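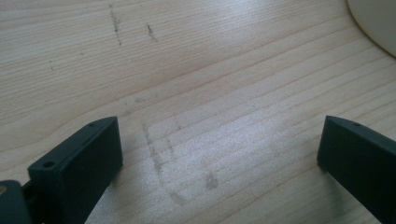

Fine grain in a pale wooden tabletop.

Keeping a library open in the evening: an interview with the head of the Drundanon Library Service

6/29/25

The Drundanon Library Service has published its plan for evening opening, under which the central library will remain open until nine o'clock on two nights of each week. The plan follows a trial held over the winter and a period of public comment which closed in June. The head of the service spoke to the newsletter about what was learned during the trial, what will change for readers, and which questions are still to be settled.

The idea, the head of service explained, came from the enquiry desk. Staff had kept a note of the requests they were unable to meet, and a large share of them concerned hours. "People who work in the day were telling us that they paid for a library they never saw," the head of service said. "Some sent a son or a daughter to collect their books. Others had simply let their cards lapse. We had been looking at our stock and our events programme for answers, and the answer was on the front door."

The trial was first proposed as a reading room only, with the lending desk closed and the upper floor locked. That proposal was dropped after the first meeting with staff. "It was put to me quite firmly that a library with no lending was a waiting room," the head of service recalled. "I had argued for the smaller scheme on grounds of cost. I was wrong about that, and the figures for loans in the evening bear it out. Readers came in to borrow, and then they stayed."

During the trial the service issued 1,500 loans in the evening hours. Local history and languages did better than at any other time of day, while large-print fiction did less well. The head of service was cautious about reading too much into a single winter. "January was very wet and we had a bus diversion outside for most of February. I would want to see a full year before I said that Drundanon reads history at night."

Under the new plan, the lending desk, the newspaper area and the Jenkins Room will all be open in the evening. The Jenkins Room, on the first floor, has until now been kept for meetings and could be used only by booking. It will become a quiet study room after six o'clock, with bookings ending at half past five. Groups that meet there at present have been offered the smaller room beside the music shelves.

Asked whether those groups had welcomed the change, the head of service acknowledged that the response had been mixed. "The family history group has been very patient with us. The chess club has concerns about the lighting, which I share, and we have asked for new fittings. One group has chosen to meet elsewhere. I regret that, and I have written to say that the offer remains open."

The children's library will not form part of the evening service. This was the subject of the greatest number of comments, and the head of service gave a full account of the decision. "A children's library needs its own staff, who know the collection and know the families. I was not prepared to open the room and leave it to whoever happened to be on the desk. Children are welcome in the evening with an adult, and they may borrow from the trolley which we shall bring through at closing time. It is a modest arrangement. We will look at it again next summer."

Staffing was the most difficult part of the work. Evening shifts will be covered by 3 members of staff, with a duty manager on call. The posts were offered within the service first, and all were filled without outside advertisement — a result which the head of service described as a surprise. "I had expected to spend the spring recruiting. What several colleagues said to me was that they preferred a late start. One has a long journey and would sooner make it after the morning traffic. We should have asked years ago."

The plan also brings a change of catalogue. The service will move to Pondeo, which is already in use in two neighbouring districts, and readers will be able to reserve a book from home and collect it the same evening. Existing card numbers will carry over. Lists of past loans will not, and readers who wish to keep theirs are asked to request a printed copy at the desk before the changeover.

"I know that some readers are attached to the present catalogue," the head of service said. "It is slow, and it cannot find an author whose name has an accent in it. I shall not miss it. There will be mistakes in the first weeks, all the same, and I would ask people to tell the desk when they find one."

Part of the cost will be met by a grant from the Cuvari Trust, which covers heating and lighting for the first 2 years. The head of service confirmed that no other opening hours would be reduced to pay for the scheme, and that Saturday hours would stay as they are. What will happen when the grant ends has not been decided.

On the matter of refreshments, raised in a good many of the comments received, the position is unchanged. Covered drinks may be taken into the newspaper area. Hot food may not be brought into the building. "I have read every letter on the subject of soup," the head of service said, "and the rule stands."

Evening opening begins in the autumn. Dates will be posted in the entrance hall and at the branch libraries, where printed copies of the plan may also be had on request.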